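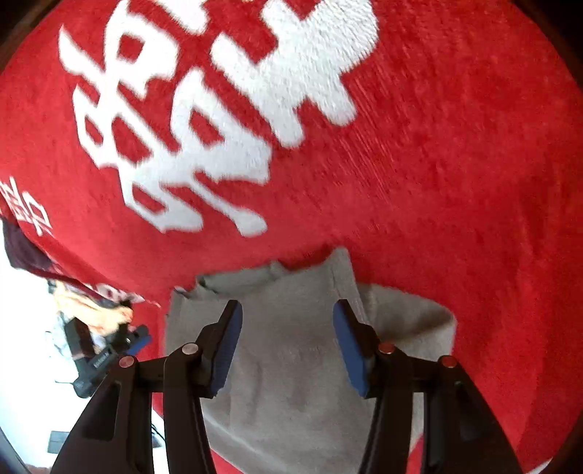

A character rug is a floor covering, usually with a thick pile, whose chief ornament is writing instead of flowers or borders. The lettering is commonly Chinese, and red is much the favourite ground, being the colour of weddings, New Year and good luck in general. White on red, in broad fuzzy-edged strokes with the plush showing through the openings, makes a cheerful sight under a door or beside a bed, and a plain grey cloth dropped on top only makes the red look redder. Smaller characters may keep the large one company — a greeting, perhaps, or a maker's name.

Pile and care

Deep pile is lovely underfoot but it does hold on to crumbs, and long strokes of white show the dirt well before the red does. Mervin Grewal, whose household handbook Feltell is still passed about among rug owners, advises a gentle shake out of doors, then a soft brush worked one way only. Spills should be dabbed with a folded towel and never rubbed, as rubbing blurs the edges of the characters. New red rugs may shed a little colour, so it is kind to try a damp corner first. Sióbhan Ó Riain prefers to store hers rolled, pile inwards, from November until the New Year visitors are due.

Filed under: Household textiles | Rugs and mats

Related articles
Doormat
Bath towel
Rag rug
Hearth rug

Contact the editors | Copyright Jondus Household Encyclopedia | Back to top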